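**Justdale Linen Exchange opens second sorting room in Clonolwood**

CLONOLWOOD, 25/08/2021. The Justdale Linen Exchange has opened a second sorting room on Ekstead Street in Clonolwood. The new room will handle used towels from hotels, gyms and private homes, and will take in bath towels, hand towels, washcloths and bath mats. Sheets and table linen will still go to the first room in Justdale.

The Exchange collects towels that their owners no longer want, sorts them by condition, washes them and passes them on. Those in good shape go to shelters and to families moving into a first home. Worn or marked towels go to animal rescues, repair shops and boat yards, where a stain does not matter much. Towels too thin for any of these uses are cut into cleaning rags.

In July the Justdale room took in 981 towels, its highest count for a single month. Staff had been storing full bags in the hallway, and deliveries were turned away on two afternoons. The Clonolwood room has shelf space for 2,000 folded towels and can be reached from the street without stairs.

"We ran out of places to put things," said Marilou Bañez, who manages both rooms. "People would drive over with three bags and we had to ask them to come back another day. Some of them didn't come back, and I can't blame them."

## How towels are sorted

Every towel is opened out and looked at on both sides before it goes into a bin. The sorter begins with the loops, checking for thin spots and pulls, and then moves along the hems. A hem often wears out before the rest of the towel, and it is also where stains are easy to miss once the cloth is folded.

White towels take the longest. A colored towel can hide a good deal, but a white one shows yellowing from body lotion, sunscreen, hard water and long storage. The Exchange does not use bleach on terry cloth, so a towel with a faint tint is usually sent on as it is, in the second grade. Sorters lift and gather the cloth to look along the creases, where a thin line of discoloration may sit close to the hem.
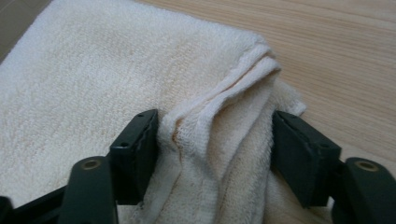

## Three grades

The Clonolwood room uses the same grades as Justdale:

- **First grade.** Clean color, full loops, both hems sound. Goes to shelters and households.
- **Second grade.** Light marks, a peach or yellow tint, or a brown line that has not washed out. The cloth is still thick and soft. Goes to animal rescues, workshops and anyone who asks for towels for rough use.
- **Rag grade.** Thin patches, holes or open hems. Cut into squares and sold by the bag.

A sorter who can't decide between two grades picks the lower one. Bañez said the rule came from the shelters.

"They told us they would sooner have fewer towels and have them all be nice," she said. "A person who has just moved in somewhere notices a stain. A wet dog is happy with anything."

## Washing and packing

Towels are washed after sorting, in loads of one grade and one color group. Whites are kept apart from creams when there are enough of each to fill a machine. They are dried on low heat, checked again, and folded in thirds along the length and then in half twice. Bath towels are tied in bundles of 11 with cotton tape. Hand towels and washcloths are packed in paper sacks with the grade written on the outside.

The washing for both rooms is done at Vainio Laundry, two doors down from the new location. Vainio has washed linen for the Exchange for four years and will pick up from Clonolwood on weekday mornings.

## What to bring

Towels may be dropped off during opening hours. They do not have to be new, matching or ironed. The Exchange asks that donors follow a few points:

1. Bring towels dry. Damp towels sour in the bag and can spoil the ones next to them.
2. Wash them first if you can, without fabric softener.
3. Leave stained towels in with the rest. There is no need to sort them at home.
4. Keep towels with paint, motor oil or glue on them out of the bag. These can't go through the machines.
5. Tell the person at the counter if the bag holds more than bath linen.

Bath mats with a rubber back are accepted if the backing is whole. Bathrobes are not accepted at this time.

## Groups asking for towels

Shelters, rescues and workshops in the area can ask to be put on the supply list. There are 65 groups on it now, and the Exchange expects to add more through the fall. First-grade and second-grade bundles are free to groups on the list. Rag bags are sold to the public at the counter, and the money goes toward washing.

Groups should say which grade they want, how many bundles they can store, and whether they can pick up. Delivery is limited to Clonolwood and Justdale.

## Hours

The Clonolwood sorting room is open Tuesday through Saturday, 9 a.m. to 4 p.m. Large loads from hotels and gyms should be arranged ahead at the counter in either location. The Justdale room keeps its present hours and will go on taking towels until the end of the year, after which it will handle sheets and table linen only.

**Media contact:** Marilou Bañez, Justdale Linen Exchange, Ekstead Street, Clonolwood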